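Monday, September 22, 2025
By Halima Mrema, Turnover Operations, Kundanach

Come teach our robots how a room gets put right

Kundanach looks after 667 furnished apartments. Every time a tenant moves out, a turnover team goes in and gets the place ready for the next person. Shelves are cleared and dusted, the pictures go back where they belong, trash is bagged, cups are counted and washed, chairs get pushed in. I did that job myself before I moved into the office, and I still think it's one of the most skilled jobs in the company (try resetting a whole living room from memory while the elevator is out!).

Starting in December, some of the small-object work will be shared with a pair of two-armed robots we call Luvine. They will pick things up, set things down and stand things back on shelves. Before they can do any of that in a real apartment, they need to learn it from people who are good at it, and we are hiring nine of those people now.

You don't need to know a thing about robots. We mean it. The best demonstrator in our trial group was a turnover cleaner who had never touched anything more technical than a steam mop, and her recordings are the ones the engineers keep asking to see again.

What the job is

You will work in the Saha room, our training space on the ground floor, at desks and shelving units set up with ordinary household things. You get a short task, such as "put the frame back on the shelf, facing out," and you do it. Then you reset and do it again, a little differently. Different spot, different angle, more clutter in the way. The equipment records how you moved, and our partners at Vetum use those recordings to train the robots.

There are two ways of recording, and you will learn both:

- Hand-held grippers. You hold one in each hand and do the task with its fingers in place of your own. It feels clumsy the first morning, like eating with somebody else's chopsticks, and then it starts to make sense.
- Marker gloves. Thin work gloves with printed cubes at the wrists. You use your own hands and can do finer things, and a camera follows the cubes.

Neither one is heavy, but you will notice your wrists by the end of a session, so we swap between the two and take real breaks.
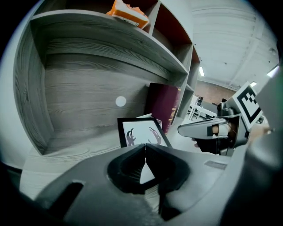
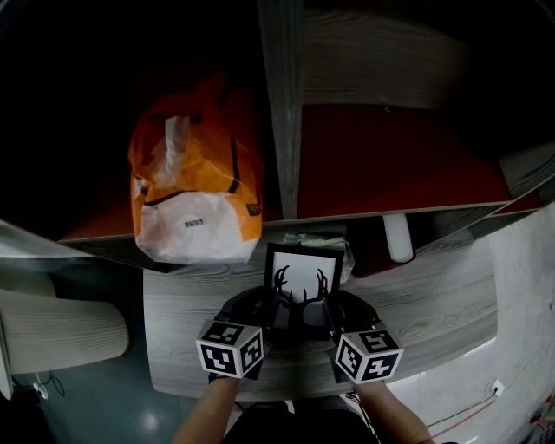

A framed print on the training furniture: hand-held grippers in the first, marker gloves in the second.

What changes for the turnover teams

I want to spend some space on this because it was the first question our own people asked, and they were right to ask it.

Every current turnover employee keeps their job and their hours through this rollout. That is in writing, signed by our director, Bleddyn Meredith, and you can read the letter at your interview. What changes is the mix of the work. Luvine will be sent into apartments along with a person, and that person decides what the robot does and what it leaves alone. Sorting out what belongs to the apartment and what a tenant left behind stays with people. So does anything fragile, and so does the final walk-through.

There will also be a new role called turnover lead, which carries a higher hourly rate. Leads set the robot up in each apartment, watch it work, and send notes back when it does something silly. Demonstrators who finish the training period and would like to stay on will be interviewed for those positions first, alongside our current staff.

We don't know yet how the day will feel with a robot in the room. The trial group had mixed opinions. Some loved handing off the endless straightening of shelves. Others found it slow to work next to and said so loudly, and a good part of the current plan comes from their complaints. The robots no longer start moving on their own when someone walks in, for one thing. That was the cleaners' demand and it was a good one.

Hours and pay

- Sessions are four hours, morning or afternoon. You choose one and keep it.
- The training period lasts six weeks.
- Pay is the same hourly rate as our experienced turnover staff, from the first day, including setup time and breaks.
- We never pay by the number of recordings. Rushed demonstrations are no use to anyone and they make for a miserable afternoon.
- Lunch is on us between the two sessions, and you're welcome to it whichever one you work.

Who we're looking for

People who have cleaned, stocked shelves, packed boxes, set tables, run a household, cared for a parent, or done any other work where your hands know more than you could explain. Left-handed people, please apply! We have far too few left-handed recordings. Small hands and large hands are both welcome, and the gloves come in several sizes.

You should be comfortable repeating a small task many times and paying attention while you do it. You can sit for a good deal of the work, and the desks can be moved if you use a wheelchair or need a different height. Tell us what you need and we'll set it up before your first session. English is handy for the task cards, but they have drawings on them as well, and Radomír Matoušek, who runs the room, is patient with everybody.

About the recordings

The cameras point at the work area. Your hands and forearms will be in nearly everything, and parts of your clothing too. We don't record sound. Recordings are stored under a number, with your name kept separately, and you can look at any of yours on request. If you'd like one deleted, ask Radomír the same day and it's gone. The full consent form is sent out ahead of the interview so you can read it at home and bring questions.

How to apply

Send us a few lines about the work you've done with your hands. A résumé is fine but not required. Drop your note at the Kundanach front desk in an envelope marked "Saha room," or use the contact form on our site and choose "Demonstrator." Please say whether you prefer mornings or afternoons.

Akash Bhatia and I read every application. If it looks like a match, we'll invite you in for a paid tryout, where you can pick up the grippers, put on the gloves and move a few cups and books around. Come in sleeves you can push up, and leave rings and bracelets at home that day.

Questions about pay or contracts go to Solange Carré in personnel. Questions about what it's like in the room can come straight to me, and I'm happy to talk on the phone if that's easier than writing.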